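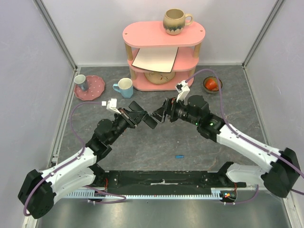
Pink shelf, beige mug up top, floral plate at the bottom, and the polka-dot plate that started all this trouble.

The shelf by the kettle

I have a cupboard full of mugs and I only drink out of two of them. I'd got to my forties without noticing this, and then one Saturday I went to put a clean mug away and the whole front row shunted forwards and one of them went over the edge and into the sink. It survived (it was one of the ugly ones, they always do) but I stood there with a tea towel over my shoulder and thought, right, everything out.

Everything out took up the worktop, the hob and most of the ironing board. There were mugs from jobs I'd left, mugs from a half marathon I didn't finish, a mug shaped like a boot from a weekend in Drinumberg. There was a whole family of espresso cups and I have never owned an espresso machine. And right at the back, wrapped in a page of newspaper from the last house move, was the pink plate with the scalloped edge and the little white dots, which I'd been sure was broken years ago and had properly mourned.

So that was my starting point. I didn't want a system. I wanted somewhere to put a pink plate where I'd see it.

I'd been eyeing up little tiered shelves for ages, the kind you'd use for cakes if you were the sort of person who had people round for cakes. The one I've ended up writing about is pink as well, three oval platforms held up by light wooden posts, and when I first saw it I laughed out loud because it looked like something from a doll's house. Then I couldn't stop thinking about it. I'd gone looking for something sensible in white or grey! Everything in my kitchen is sensible and white or grey. But a small silly thing on a marbled grey surface looks wonderful, it really does, and a sensible thing on one just vanishes.

A friend who styles windows for a living told me the rule is one tall thing, one flat thing, one thing that leans. I've tried it and I think she's onto something, though she also told me to paint my front door brown. The tall thing is a mug, and it goes on top. I like a beige one with a dark glazed band down near its base, because it looks as if it's wearing socks. The flat thing is a plate, and a round beige one on the lowest tier is perfect, especially with one of those faint flowery patterns you only notice when you're waiting for toast. The thing that leans can be any old thing. A little white board with a dark border does the job on the middle tier, tipped so that it pokes out over the front. My mother would have pushed it straight in passing. I leave it.

What I didn't expect was how much the things next to the shelf would matter. I filled mine up the first evening, every platform, cups on plates on saucers, and it looked like the bric-a-brac table at closing time. The next morning I took most of it off again and put a few bits down beside it instead, and the whole corner relaxed. The dotty plate sits flat on the worktop with a small gray-blue cup on it, a bit off to one side (in the middle it looks like a place setting in a waiting room). Then there's a light blue mug with a cream inside, and that's the one I use. It lives on the surface because it's never put away long enough to deserve a shelf.

I do have views on blue mugs. A cream inside makes tea look stronger than it is, which is handy if, like me, you get distracted and whip the bag out too early. Dark insides are no good at all, you can't tell what you've made. And I want a handle I can get at least three fingers through. I spent a whole winter with a beautiful hand-thrown one from a shop called Vītola and could only ever get two fingers in, so every cup of tea was a sort of balancing act. It holds pencils now and we're both happier. 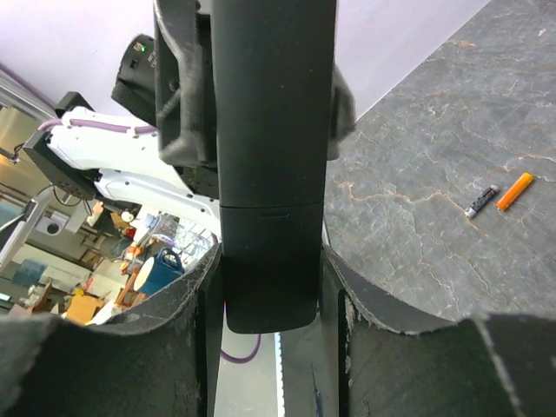 The other thing I've become a bore about is which way the handles point. I'm right-handed and the kettle's on my left, so I want the handle facing me as I come in for a grab, and if someone else has done the washing up they'll have put it back the wrong way round and I'll go for it half asleep and get a palmful of mug. It's a tiny thing. It's also the first thing that happens to me every day, so I think I'm allowed to mind. We've come to an arrangement in our house where I do the corner and everyone else is free to do as they like with the saucepans.

You can spend a lot on this sort of thing if you let yourself. I nearly did. There's a tiered stand from Cakero in the homeware catalogue I get that costs more than my first car's MOT, and the description uses the word "curated" twice, so I turned the page. Mostly I'd say go and look in the second-hand places first. The Priveck market on the edge of our town runs all through the warmer months and I've had some brilliant mornings there, elbow deep in boxes of saucers. Take a cloth, because you can't judge a glaze through dust. Take a bag with a stiff bottom too. I once carried a teapot home up my jumper and I wouldn't recommend it.

When I'd finally finished weeding the cupboard I put a box of spares on our street's swap page, and I'll admit I enjoyed the responses far too much. The post got 659 views, which for a box of unwanted mugs I consider a triumph, and it beat a nearly new lawnmower. The boot from Drinumberg went to a woman who wanted it for a cactus. The espresso cups went to a man with an espresso machine, as they should have done from the start. I kept back a couple I felt guilty about and have since stopped feeling guilty and given those away too.

As for cleaning, a shelf with open tiers does gather dust, I won't pretend otherwise. I lift everything off on a Saturday morning while the radio's on, wipe down the platforms with a barely damp cloth, dry the wooden posts straight away and put it all back slightly differently. Sometimes the plate goes up top for a week. Sometimes the beige mug gets demoted. If you've got little ones or a cat, I'd keep the heaviest things at the bottom and not get too attached to whatever's leaning.

The cupboard, meanwhile, has a whole shelf going spare. I opened it last night to put away the gravy boat and there was so much room I didn't know where to stand it, so it went on the left, handle facing out.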